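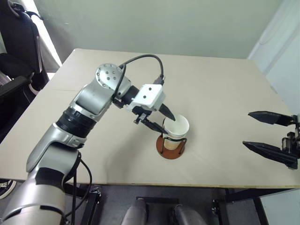
Figure 1. White paper cup on a beige tabletop.

Unit 3: Single-Use Containers and the Municipal Waste Stream

Instructor: Oda Hovland
Reading for this unit: Lyons, Chapters 4 and 5; the Tavarholm collection report (course packet)

1. Scope of the unit

This unit considers what happens to food and drink containers after they are discarded, and how a town decides who pays for their removal. Students should already be familiar with the terms introduced in Unit 2, in particular "residual waste," "contamination," and "gate fee."

2. Composition and sorting

Most paper cups made for hot drinks have a thin inner lining, commonly polyethylene, that keeps liquid from soaking into the fiber. A paper mill can recover the fiber only if the lining is separated during pulping, and many mills are not equipped for this. A cup placed in a mixed-paper bin may therefore be sorted out later and sent to landfill or incineration at additional cost.

Linings made from plant-based plastics raise a separate question. Many are certified for industrial composting only and break down slowly in a garden heap. Labels do not always make this clear to the public.

3. Case study: Tavarholm

The town of Tavarholm surveyed its street bins over one month, in June. Sorting staff recorded 2998 single-use cups, of which 146 had been placed in the correct bin. The report attributes the low figure mainly to signage. Lyle Lyons disputes this reading in Chapter 5 and points to the distance between bins along the waterfront — a matter the survey did not measure.

The town then introduced a deposit scheme with the cafe chain Rida. Participating branches were issued 800 reusable cups. Students should note that the report gives the number issued but no return rate, and should consider what may be concluded without it.

4. Who pays

Three arrangements are compared in the reading: general taxation, a charge at the point of sale, and producer responsibility. Under the last of these, the company that places the container on the market contributes to the cost of collection. The Weltemby ordinance is the clearest instance in the course packet. Its definition of "producer" — section 2, paragraph 1 — will be discussed in class.

5. Preparation for seminar

Write one page on the disagreement between Lyons and the authors of the Tavarholm report. State what further evidence would be needed to settle it. Submit the page to the department office in the Huỳnh Building by 4 p.m. on the day before your seminar.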